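Chapter 7
Open-Top Bins and Trays for Small Stock

Thibault Besnard and Raili Nurmi

7.1 Scope of the chapter
7.2 Wall angle and usable floor area
7.3 Surface wear
7.4 Drain and fixing holes
7.5 Worked problems

7.1 Scope of the chapter

The previous chapter dealt with closed cartons and lidded crates. Chapter 7 covers the open-topped bin, which holds loose parts or short pieces at a workbench and is emptied from above. The term "bin" is used here for any rigid container with a flat floor, four fixed walls and no lid. Containers with a hinged or drop front are treated in Chapter 8.

Two dimensions must be kept apart throughout. The mouth is the opening measured at the rim. The floor is the flat area on which the stock rests. In a straight-walled bin the two are equal. In a bin with sloping walls the mouth is larger than the floor, and capacity figures based on the mouth will overstate the number of pieces that can lie flat in one layer.
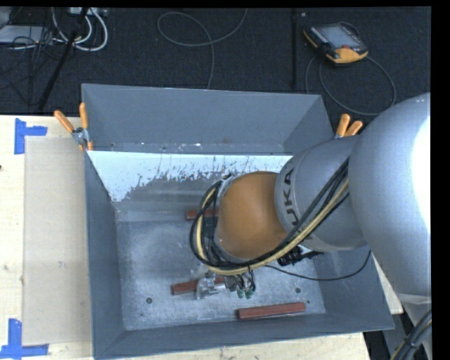 Sloping walls have a practical advantage. A long piece lying close to a vertical wall leaves little clearance on that side, and it is usually lifted by its ends or tilted first. A wall that leans outward gives more clearance above the piece. The cost is bench space: the outer footprint at the rim grows with wall height, while the floor area stays the same.

Consider a bin with a floor 300 mm wide and walls 80 mm high. If each side wall leans outward at 45 degrees, the mouth is 460 mm wide. The reader should confirm this figure before going on to Section 7.2, where the general formula is derived.

Rectangular blocks are used as the standard load in this chapter. They do not roll, they have a clear long axis, and their position can be recorded by one point and one angle. Blocks dropped into a bin seldom settle parallel to its walls. A layout that assumes perfect rows should therefore be treated as an upper limit.

Painted sheet metal is the reference material. Paint loss is recorded separately for the rim, the walls and the floor. The Turunen wear scale, given in Table 7.2, assigns a grade to each area after 3000 loading cycles. Holes in the floor are entered by diameter and position, and any hole wider than the smallest stored part must be covered before use.

Terms introduced in this chapter: mouth, floor, wall angle, rim footprint, single-layer capacity, wear grade.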